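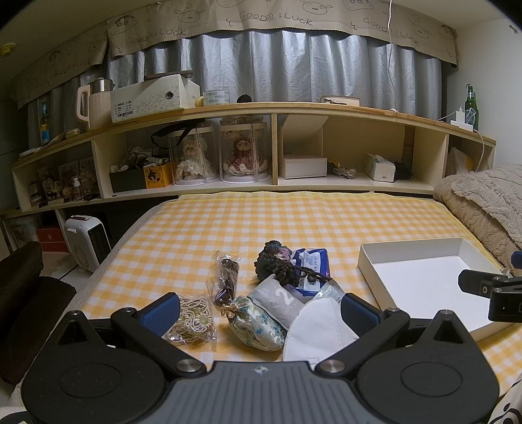 Gingham on the bed, yellow and white.

By the time I had found the right turning off the Fostmont road and walked up the hill with my bag, Akua Odoi had already made one pot of tea, drunk it, and put the kettle on for another. "You're on the slow bus," she said, taking my coat. "Everyone who comes on the slow bus wants feeding first." So I was fed first, and it was a good half hour (and two slices of ginger cake) before I remembered to get out my notebook.

Akua has run Danladi House, a guest house at the top end of Wedden, for most of her working life. It was her aunt's before that. She came over one summer to help with the breakfasts and was supposed to go back to college in the autumn.

"I kept saying, after November," she told me. "November is quiet, I'll go then. And then there was a burst pipe and my aunt was up a ladder at 85, shouting at the ceiling, and I thought, well, I can't leave now, can I? I rang the college from the phone in the hall. The lady was very nice about it. She asked if we had a room for Easter."

The house still has the phone in the hall, though it no longer rings. It also has the old guest books, which live in the cupboard under the stairs and which Akua will fetch out if you show the least bit of interest. I showed a great deal of interest and we lost most of the morning to them. People used to write proper letters in them, whole pages about the weather and the walk to the reservoir. One couple left a recipe for plum chutney across two visits, with the vinegar missing until the second year.

"My aunt made it without," Akua said. "It was awful. She gave it to the vicar."

I asked her what makes a good stay, thinking she might say the breakfast. She thought for a while, folding a tea towel and unfolding it again.

"The first ten minutes," she said at last. "People arrive cross. They've been in the car, they've had a row about the map, one of them needs the toilet. If you start telling them about the keys and the fire door and what time they have to be out, they'll never settle. I say hello, I show them the room and I go away. They come down when they're ready and then they're different people."

And the bedding? She laughed at that. Bedding is a sore subject at Danladi House. Her aunt believed in white and nothing else, boiled, starched and sent down the hill to the Walimow laundry every Thursday. Akua likes a pattern. She likes checks and stripes, and she likes washing done at home and dried on the line whenever Wedden gives her a dry day, which it does less often than she'd wish.

"A white bed looks as if you mustn't sit on it," she said. "I want people to sit down! Take their shoes off. You can't be stiff in a room with a bit of gingham in it, I've always thought so. My aunt said it looked like a picnic. I said, what's wrong with a picnic?"

They never did agree. When the laundry put up its prices the argument was more or less settled, though her aunt kept one set of white for her own bed and ironed it herself, sitting down, with the radio on.

There are harder sides to the work, and Akua doesn't hide them. She has missed weddings. Her knees aren't what they were, and the stairs are steep. The boiler had to be replaced last winter and the bill came to £2,431, a figure she recited to me slowly, twice, as if it might come down. She has thought about selling. A man from Fostmont came to look round and talked about knocking the dining room through, and she found herself being quite short with him.

"I gave him cake, mind," she said. "But a thin slice."

For now she closes after Christmas and opens again when the daffodils are up. Her niece has started coming at weekends, and is good with the bookings and hopeless with eggs. Akua isn't asking her any questions about the future. "I know how that goes," she said. "You don't ask. You just leave the apron on the hook where she can see it."

She walked me down to the stop in her slippers, under a large umbrella, and waited until the bus came. There was more ginger cake in my coat pocket, wrapped in foil. I ate it before we reached the main road.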